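Revley Hardware Listings – data card

September 30, 2021
By the Dursun catalogue team

Revley is a set of 843 short product descriptions for home repair and draught-proofing goods: door sweeps, letterbox brushes, pipe lagging, sash seals, hinges and fixings. The text comes from the trade catalogue kept by Zila, with duplicate lines taken out and units made consistent.

What is in it

Each row has 5 fields: item code, title, description, pack size and category. Descriptions are mostly under 300 characters. Some 200 rows have no pack size because the catalogue never gave one. We left those blank and did not guess.

Widths and lengths are in millimetres and metres. Where the catalogue used inches, the original figure is kept in brackets after the converted one. Colour codes have been spelled out, so GY is now "grey" and BR is "brown". WH was used for both white and whitewood – check the category before relying on it.

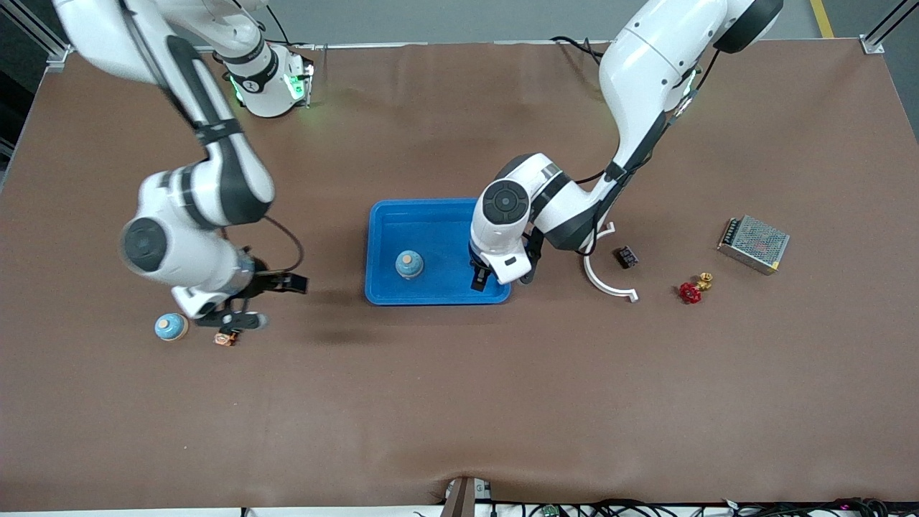 Fig. 1. Small mechanical and electrical parts around a blue tray.

Known problems

Titles in the sealants section are still in capitals. Hinges are listed singly in some rows and in pairs in others, and the description does not always say which. The Brusbridge range was added in September and has had one round of checks only. Prices are left out.

Use

Fine for search testing, spelling checks and sorting items into categories. Please don't use it to choose a fire-rated product – the ratings were copied as printed and some are out of date.

Comments

draughty_semi: Is the pack size for the brush strips per strip or per box?

Dursun catalogue team: Per box. The strip length is in the description.

mitre9: Found two rows for the same sash seal, one in brown and one with no colour. Worth merging?

This site uses cookies to remember your settings. Accept | Manage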